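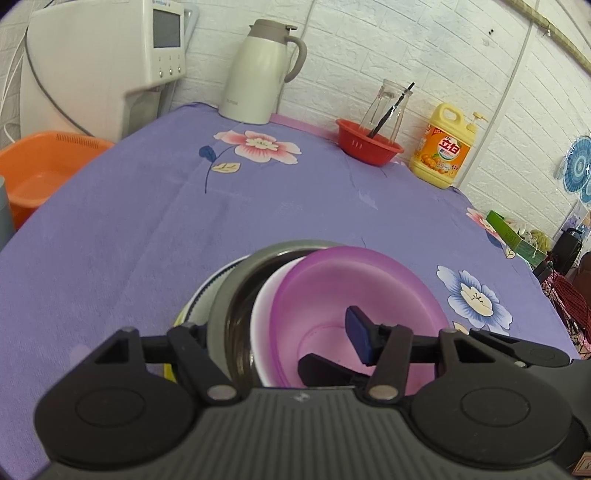
Gallery: Showing the Task by Hand

Posted in: Workshop / Robots / Teaching by Demonstration

17/09/2018 - by Abelardo Montecinos

Most of our work at Werkcombe this year has been kitchen work. A person takes the hand-held gripper, does the job at an ordinary table, and the recording goes into the training set for the arm in Gollavville. We started in February with blocks and moved on to dishes once the blocks got dull.

The gripper has two fingers on pivoting linkages, with rubber at the tip. The person holding it feels the weight of the bowl, so they slow down where they should. With remote control we lost that, and Vaughan Tautahi chipped a good deal of china before we switched over. We still use the remote setup for long reaches.

Nested bowls are the hardest thing on the list. One jaw has to go inside the rim of the front bowl while the rest of the stack stays put. Plastic flexes under the pads and metal slips, so a mixed stack needs a different grip at nearly every layer.

We record on tables the way people keep them - patterned cloth, dish soap, a thermos jug, a glass with a straw in it. An early set done on plain gray board was no help once the arm met flowers.

So far we have 1,291 demonstrations, and some 900 of them are good enough to keep. The bowl task makes up 79 of those. A new person needs 12 practice runs before we save anything.

Notes for people using the gripper: close the fingers slowly, hold for a moment before lifting, and don't twist the wrist to free a stuck bowl. If the stack shifts, stop and start the run again. Vaughan has the spare fingertip pads.

12 comments | 79 shares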